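Care of Hiking Boots and Trekking Poles Between Trips

By Sivaprasad Hegde
Posted Jan 29, 2021 in Workshop Tips

Most wear on hiking gear happens in storage. Grit left in a pole joint or a boot seam keeps working after the walk is over, and salt from coastal trails is worse than mud. The notes below cover what I do at the bench after a day out, and the longer service I do each September before the fall season.

Boots

Take out the laces and insoles first. Brush dry mud off with a stiff nylon brush, working from the welt upward. If the mud is still soft, leave the boots overnight and brush in the morning. Rinse the outsole under cold water and clear the lugs with a blunt stick. A screwdriver will do the job faster but it cuts rubber.

Dry boots at room temperature with newspaper inside, and change the paper after two hours and again before bed. Keep them away from radiators and wood stoves. The cement that holds the sole softens with heat, and the leather shrinks at the toe. My Clostow boots lost a toe cap this way after 409 miles, well short of what the soles had left in them.

Wax full-grain leather when it looks pale at the flex points. Use a thin coat, leave it for 20 minutes, then buff. Do not wax suede or nubuck. Use a spray proofing on those while the boot is still damp.

Telescoping poles

Pull the sections fully apart. Wipe each one with a damp cloth, then a dry one. Run a bottle brush through the upper tubes. Never oil a twist-lock pole. Oil on the expander makes it slip under load, and it is hard to get out again. If a pole has already been oiled, wash the tube with dish soap, rinse, and stand it upright for a full day.

Lever locks need one adjustment a season. The lever should close with firm thumb pressure. Turn the screw a quarter turn at a time and test by leaning on the pole. Store poles apart, or at least with the locks open.

Tool handles

The same bench tools get used for boots, poles and pack frames, so they get a wipe at the same time. Clean the metal with a dry rag. Rub wooden handles with boiled linseed oil once a year and wipe off all the excess after 15 minutes. Lay oily rags flat outdoors to dry before throwing them away, as they can catch fire when bunched up.
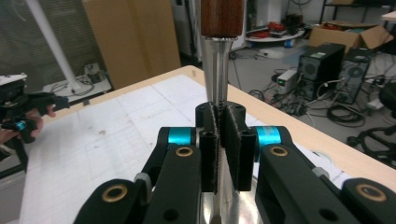
Dark wood handle above a polished metal shaft.

Pole tips and baskets

Carbide tips last me two seasons on rock and longer on sand or forest floor. Replace one when the cup edge has worn round. To remove a pressed-on tip, hold it in boiling water for one minute, grip it with pliers and twist while pulling. Push the new tip on dry. Walking on it will seat it. No glue is needed.

Baskets thread on by hand. If one is stuck, warm water loosens it. I keep a spare pair of Muten baskets in the lid pocket of my pack, where they weigh next to nothing.

Storage

Keep everything on an open shelf, out of direct sun. Closed plastic bins hold moisture and the boot linings start to smell. Loosen the laces all the way. Write the date of the last service on masking tape and stick it to the shelf under each item.

Filed under: boots, trekking poles, maintenance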